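Visit to the Vellevach paper mill open day
29 September 2024

The mill in Vellevach opens its doors only one time in the year, and I wanted to go since January. From Pirnska the bus takes 41 minutes and stops almost at the gate. The entrance was free, but for the guided walk one must take a ticket with an hour on it. Mine was for the second group.

We started in the old drying loft, where the wooden shutters are still opened by hand. The guide said that the loft once held up to 1,844 sheets in a day. It smells there of dust and glue, and I liked it very much.

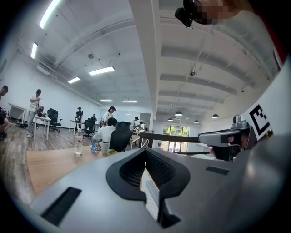 After the loft we went down to the water wheel. It is not turning now, the river Shim was too low all the summer. The stairs are steep and have six very narrow steps at the end, so please take good shoes.

In the yard there was soup and plum cake – the cake was finished before two o'clock. I bought a small notebook with rough edges in the shop. The last bus to Pirnska goes at 6 and it was quite full.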